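本网站使用 Cookie 以改善您的阅读体验。继续浏览即表示您同意我们的 Cookie 政策。 接受 管理偏好

搜索全文、作者、关键词…… 高级搜索

5.3 空夹误判：一类险些被我们漏掉的故障

前两小节讨论的掉落和误识别，都是一眼就能在日志里看见的故障，程序会报错，机械臂会停下，值班的同学走过去按一下复位，事情也就算交代清楚了。本小节要说的这一类故障则安静得多。它在系统里留下的记录是一条再普通不过的“未抓到，重试”，混在大量真正没有抓到的记录中间，我们前后有相当长一段时间都把它当作正常的重试来统计，甚至还在组会上为重试机制的稳健性高兴过一阵子。因此这一小节写得稍微长些，希望从事类似工作的同行能少走一点我们走过的弯路。

先交代系统的设置。整理单元使用 Ninarach 平台，末端为平行开合的双指夹爪，腕部装有一台小型相机。抓取点由 Irkura 视觉模块给出，该模块先在衣物表面寻找隆起的褶皱，再按照褶皱的走向选定夹爪的朝向。底层控制与日志由 Selenard 负责，夹爪的开度、电机电流以及每一步的判定结果都写在同一份记录里。全部试验在 Tillman 工作间的整理台上完成，台面铺有织物，以免指尖在下探时直接碰到硬面。试验所用衣物以针织和薄梭织为主，均已反复使用过，布料的松软程度与日常换洗的衣物相近。

一次完整的抓取分为下探、闭合、判定、提起四步。判定这一步的逻辑来自我们早先搬运硬质小件的项目，当时用得很顺手，便原样带了过来：夹爪闭合之后读取开度，若开度大于阈值，认为指间有物，进入提起；若开度小于或等于阈值，认为指间为空，夹爪张开，手臂快速回到等待位，然后重新请求抓取点。为了给布料留出压实的时间，闭合之后最多等待 1,990 毫秒，超过这一时限仍未得到稳定读数，同样按空夹处理。对于木块和瓶盖一类的物件，这套逻辑几乎没有出过错，我们对它也就格外放心，现在回想起来，正是这份放心耽误了不少时间。

问题最早是在 11 月的一轮长时间运行中冒出来的。那天接近傍晚，整理台上的一件薄上衣被拖到了台面之外，一只袖子搭在了手臂第二关节的外壳上，随后手臂触发保护性停止。现场的第一反应是衣物摆得太靠边，于是我们把放置区往里挪了一掌的宽度，接着继续跑。隔了没有多久，同样的情形又出现了一次，这一回衣物原本就放在正中间，再怪摆放位置就有些说不过去了。我们只好停下来翻日志，发现停止之前的那一条判定结果写的是“未抓到”，而腕部相机的录像里，布料分明跟着夹爪一起走了。

也就是说，系统在指间夹着布的情况下判定自己两手空空，接着执行了为空手设计的动作。按照原先的流程，夹爪应当先张开再撤回，布料本该在张开时落下。但当时为了节省节拍，张开与撤回是并行下发的，手臂在手指尚未完全分开的时候就已经开始加速，夹在指尖的那一小撮布被带着走出一段距离才松脱。大多数时候这段距离很短，衣物只是在台面上挪一挪，看上去与被手指蹭了一下没有什么分别；少数时候衣物恰好有一部分搭在手指根部，便会被一路拖走。

意识到这一点之后，我们对全部记录做了一次回溯。整轮试验共有 1,728 次抓取尝试，其中判定为空夹的记录里，我们抽取了 300 条，连同腕部录像逐条人工复核。复核的办法很朴素：两位标注者分别观看闭合前后的片段，回答同一个问题，即闭合完成时指尖之间有没有布；意见不一致的条目由第三人裁定。做这件事花去的时间比预想的多，薄布料在低分辨率的画面里与阴影很容易混淆，常常要来回拖动好几遍才敢下结论。全轮试验中因拖带衣物而触发保护性停止的事件共有 10 次，每一次往前追溯，都能找到一条错误的空夹判定。

复核之后，误判的样子慢慢清楚起来，大体上可以归为两种。第一种与布料的厚度有关。针织面料在受压之后会变得很薄，两层叠在一起被指尖压实，开度读数与真正空夹时的读数之差，往往比夹爪自身传动间隙带来的波动还要小。硬质小件不会有这样的麻烦，所以沿用下来的阈值从一开始就不适合布料。第二种与夹取的位置有关。Irkura 给出的抓取点偏向褶皱的顶端，这本来是为了避免指尖戳到台面，但下探若稍浅一些，指尖便只能捏住褶皱最上面的一线，手指其余部分之间什么也没有。此时读数的形态与空夹尤其接近，电流的上升也十分平缓，单看曲线，我们自己也分不出来。

这里需要多说几句安全方面的考虑，因为审阅初稿的同事曾经问过：不过是拖走一件衣服，何至于专门写一节。我们起初也是这样想的。可是整理单元在设计上允许人员在手臂停在等待位时伸手补放衣物，判断“可以伸手”的依据是系统状态灯，而系统状态灯又取决于判定结果。一旦误判为空夹，手臂回到等待位后灯便转绿，人伸手进去时，衣物的另一端可能还挂在手指上，下一次动作会把布料连同人手附近的东西一起牵动。试验期间没有发生人员受伤，这要归功于力矩保护设得比较保守，但把人的安全寄托在最后一道保护上，终究让人心里不踏实。在查明原因之前，我们取消了运行中补放衣物的做法，改为手臂断使能之后再靠近整理台，这条规定在后续所有试验里都保留了下来。

修改分几步进行。首先把张开与撤回改为串行，手指完全张开并得到位置确认之后，手臂才允许移动，节拍因此慢了一些，操作者很快也就习惯了。其次，空夹的判定不再由开度单独作出。夹爪闭合后，手臂先以低速竖直上提一小段，腕部相机在上提前后各取一幅图像，比较指尖正上方一小块区域内的纹理变化。若指尖真正为空，指尖附近的布料会随着相机远离而整体缩小；若夹住了布，则有一部分布料相对于手指保持不动，其余部分被牵扯变形。这一判别不需要额外的传感器，计算量也很小，放在现有的控制机上绰绰有余。再次，状态灯的逻辑改为只有在视觉判别与开度判别一致时才转绿，两者不一致时亮黄灯，由操作者断使能后检查。

需要坦白的是，视觉判别在第一版里同样闹过笑话。我们最初用颜色来判断指尖是否有布，把手指轮廓之内出现的衣物颜色一律算作“夹住”的证据，在深色衣物上效果尚可，换成颜色鲜艳的衣物之后，几乎每一次都报告抓取成功，连手指悬在衣物上方、压根没有碰到布的时候也不例外。后来才发现，手指的指身是镂空的，衣物从镂空处透出来，便被算进了轮廓之内。改用指尖上方的局部纹理之后，这一问题才得到缓解。另外，指尖附近的磨损也会干扰纹理的比较，我们在掩膜中把手指内缘让出了一条窄边，每次更换指套之后重新标定。

还有一点不算结论，只是使用中的体会。布料的抓取很难用“有”和“无”两个字说清楚，捏住一线和满握一把，对后续的展开动作来说意味完全不同，前者提起不高便可能滑脱，后者又常常把几层布一并带起。我们目前仍然沿用二值的判定，仅在日志里额外记下视觉判别的置信程度，供事后分析。若今后要做展开和折叠，恐怕还是得把“夹住了多少”当作一个连续的量来估计，这部分工作正在准备之中，图像的取样位置与标注规则沿用下文图 4 的说明。

订阅我们的通讯，新文章上线时第一时间收到邮件提醒。 输入邮箱地址 订阅

读者评论

布料与机器：张开和撤回并行下发这个坑我们也踩过，只不过我们夹的是塑料袋，袋子挂在手指上一直带到传送带那头才掉下来。想请教一下，低速上提那一小段如果衣物很重，会不会因为打滑又变成另一种误判？

夜班调试员：回复楼上，我们单位处理毛巾时试过类似的做法，重的衣物上提时确实会滑，后来把上提的速度再放慢一档就好多了。文章里状态灯那一段写得很实在，我们这边的灯也是跟着夹爪走的，明天就去查一下。

小满：读下来很有共鸣。请问标注时两位标注者意见不一致的多不多？薄布和阴影真的很难分，我标到后来眼睛都花了。

纺织专业路过：针织和梭织受压后的厚度差别挺大，建议后续把面料的组织结构也一并记进日志里，说不定阈值可以按面料来分。

图 4 说明

指尖夹持的判读，是整个复核过程中最费斟酌的一环，标注者手里的规则前后改过好几稿，最后定下来的原则是只看指尖及其正上方，手指其余部位的观感一概不作为依据。取这样一条看似苛刻的原则，自有一番道理：图 4 中两根黑色手指的内缘已经并拢，若只凭手指的闭合程度来猜，很容易归入空夹一类，可是指尖之间确实捏着一小道红色针织布，布被提成帐篷似的小尖，顶端绷紧，细密的罗纹也看得分明；与此同时，两侧指身的三角形镂空里都透出红色，这些红色来自手指后方的衣物，与夹持与否并无关系，正是第一版颜色判别会误算进去的部分。手指内缘的几处白色小痕，可能是磨损，也可能是碎屑，标注时一并归入前文所说的窄边掩膜，不参与纹理比较。衣物右侧那条斜向右下的布边离手指较近，标注者也须留意，勿将其与指尖所夹的布脊混为一处。

图 4 腕部相机视角下的指尖夹持，衣物置于灰色织物台面上。
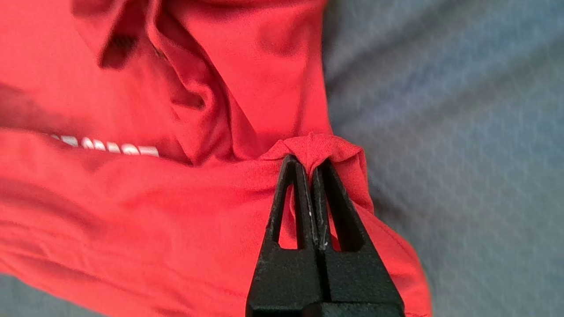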